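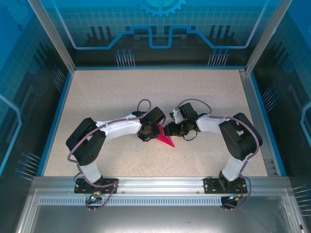

Section 4. First Run with Soft Items

Applies to the Gralla two-arm bench cell with Wovik control software. Revised September 1, 2021.

By now both arms are bolted to the front rail, the cables are routed, and you have read Section 3. If you skipped Section 3 because the arms looked bolted on well enough, go back. We can wait.

Soft items are harder than blocks. A block stays the shape it was when you put it down. A cloth has other ideas, and the two grippers have to share whatever shape it settles on. Start with one small, brightly colored cloth on an otherwise clear surface, and leave your good napkins in the drawer until you reach Section 6.

4.1 Before you power up

1. Clear the work surface. Screws, hex keys and coffee all count as objects, and the arms will treat them with equal indifference.

2. Check the fasteners on both base plates. A base that wobbles a little at rest will wobble a lot with a forearm stretched out over the table.

3. Follow each cable sleeve with your finger from the gripper, along the forearm, around the elbow and down to the base. There should be a generous loop at the gripper end. A sleeve pulled straight is too short, and it will find the worst possible time to tell you so.

4. Look at the thin wires near the wrist. They should hang clear of the gripper fingers. Use the small clips in bag C if they don't. (Bag C also contains two clips more than you need. Keep them. You will drop some.)

CAUTION: Keep hands, hair, sleeves and lanyards out of the cell whenever the arms have power. The arms are not strong by factory standards, but they are strong by finger standards.

4.2 Waking the arms

5. Switch on the left arm, then the right. Wait until both modules below the base plates are lit before you open Wovik.

6. In Wovik, choose Cell, then Home Both. The arms rise, fold back and stop. If only one of them moves, press Stop and check the connector on the other module. It is nearly always the connector.

7. Open Limits and set the reach to 300 mm for each arm. You can raise it later. People who raise it now tend to write to us later.

NOTE: The grippers have to meet near the front of the surface for this routine, so the two reach zones overlap on purpose. Wovik shows the overlap in yellow. It is not an error, however much it looks like one.

4.3 The two-hand hold

8. Place the cloth just in front of the middle of the surface. Crumpled is fine. Please don't iron it.

9. Select Soft Item, then Two-Hand Hold. Leave speed at the default and set Grip Delay to 2000 ms. That gives the second gripper time to arrive before the first one gets ambitious.

10. Press Start and step back. The left gripper closes first, followed by the right. The routine holds the cloth between them and waits for you.

11. Press Lift. The cloth should come up a short way with both grippers moving together. If one side slips, press Release Both and start again from step 8.

12. Repeat until you get four good lifts in a row. Three good lifts and a fourth you feel optimistic about is three good lifts.

CAUTION: Never pull the cloth free by hand during a hold. The grippers will try to keep it, and you will both feel silly. Use Release Both, wait for the fingers to open, then reach in.

4.4 When it goes wrong

Grippers bump before they touch the cloth: the cloth is too small or bunched too tightly. Spread it out a little, or raise Meeting Gap one notch.

One gripper closes on air: run Home Both again. If it still misses, repeat the table height check in Section 3 – yes, that one.

Cable loop catches on the gripper housing: press Stop, switch off both arms and move the nearest clip back along the forearm. Don't solve this with tape. We have seen the tape.

Wovik shows code 618: the two arms disagree about which one is holding the cloth. Press Release Both, clear the code and restart the routine. If it returns, send the log file to Zondisent support with a short note on what the cloth was doing at the time. "Nothing" is an acceptable answer, and a common one.

Continue to Section 5 to teach the cell its first fold.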